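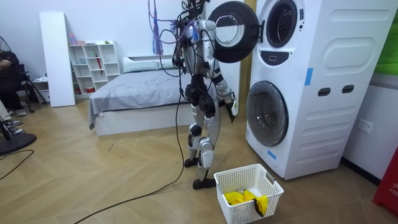

Unit 3. The stacked machine, upper door open, lower door closed, basket on the floor.

Household Textile Care, handout for the third session
Teacher: Halvard Tveit, Drandholm evening school

What we do in this session

Last time we sorted by fibre and by colour and we read the care labels. Now we come to the machine itself: how to load it, how to empty it, and how to leave it afterwards. Please bring the label sheet from Unit 2, because we will need the symbols again in the second half.

1. Where the basket goes

With a stacked machine you work at two heights, and most people place the basket only for one of them. For the lower drum, put it on the floor close to the door, but leave room for the door to swing. For the upper drum you have two possibilities. You can lift the basket on to a stool, or you can take the laundry out in small armfuls. I prefer the small armfuls. A full basket on a stool falls easily, and I have picked up clean sheets from many floors.

Open the upper door completely before you start. A half-open door comes back against your elbow. Remember also that it stands out at the height of the face, so look up before you turn round.

2. Loading

Shake each piece once and put it in loosely. For cottons, the drum may be filled until you can still lay your hand flat on top of the laundry. For synthetics, fill to the half. For wool, one third is enough.

Large pieces should not go alone. A single duvet cover rolls itself into a ball and catches the socks inside, and the machine then has difficulties to balance the spin. Close all buttons on the cover and add a few towels.

3. Emptying

This is the part which is done too quickly. Small white things are the worst, as they lie flat against the metal and do not show. Handkerchiefs, baby socks and thin cloths stay behind and go into the next wash, which is perhaps the dark one.

My order for emptying is this:
Take out the large pieces first.
Turn the drum slowly by hand, one full turn, and look.
Feel along the lower edge, where the drum meets the rubber.
Pull back the fold of the rubber gasket and look in there also.
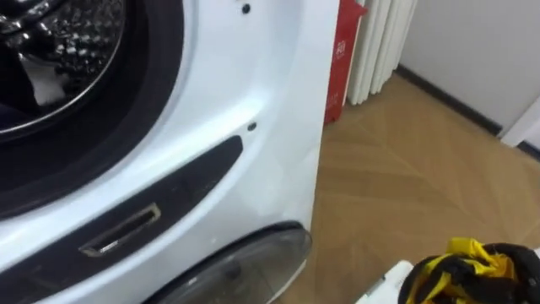

Drum and gasket. A small white cloth lies low in the drum.

Ulla Strömberg wrote to me after the spring course that she does the turning of the drum before loading as well, and in this way she once found a child's glove which had already been through two washes with the towels. I think this is a good habit and I have added it to the exercise below.

4. The gasket

Wipe the fold with a dry cloth after the last wash of the day — hair, coins and grey fluff collect there. Once a month, wipe it with warm water and a little washing-up liquid, then dry it. Do not use anything sharp. Leave the washer door open a hand's width so that the air can come in.

Exercise (in pairs, 20 minutes)

Your partner hides 5 small pieces in a load of towels. Empty the drum in the order given in section 3 and write down where you found each piece. Then change places.

For the next session: read the pages on drying, and bring one garment which has shrunk.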